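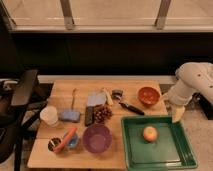 Apple in the green tray, orange-red bowl behind.

Clostell Plot Records: data card

Contents
2,353 rows, one per harvest entry, from the vegetable beds at Clostell. Each row gives a bed, a crop, a variety, a weight and a condition code. Two tables are included: harvest.csv (the entries) and beds.csv (bed size, soil type, irrigation line).

Of the 2,353 rows, 2,002 have a measured weight. The rest were entered as "picked, not weighed" and carry an empty weight field. Do not read these as zero. Older copies of the file used 0 in that field and gave wrong yield totals for squash and pole beans.

Fields
bed: code, letter plus number. Beds were renumbered once; all codes here use the new numbering.
crop: common name, lowercase, singular.
variety: as printed on the seed packet. Blank for saved seed.
weight_g: grams, after trimming. Root crops are weighed without tops.
condition: 1 sound, 2 minor damage, 3 insect damage, 4 split or rotted.
month: month of picking. Day is not recorded.

How entries were made
Crops were weighed on a bench scale with the container weight subtracted. Entries were written on paper sheets and typed in on Sunday. Leafy crops lose water after picking, so lettuce and chard weights run low compared with weights taken in the field. No correction has been applied.
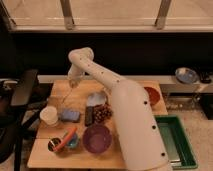

Blond wood tabletop with household items.

Known problems
Tomato rows from the Jollis beds mix slicing and cherry types under one crop name. Use the variety field to separate them, where it is filled in.
216 rows have a condition code but no variety. Most are onions and garlic.
Condition 2 and condition 3 were used loosely in the first season. Merge them for any comparison across seasons.
February rows are all from the cold frame and should be left out of open-bed averages.

Related files
The Didenko soil tests use the same bed codes and can be joined on bed. Forkis rainfall totals are monthly and join on month only; there is no year field in the rainfall table, so check which season you have loaded before joining.

Changes
v4: zero weights replaced with blanks; bed codes updated; duplicate kale entries removed.
v3: condition field added.

Use
Free to use and copy with the name of the data set and the version number. Report errors with the file name, bed code and month.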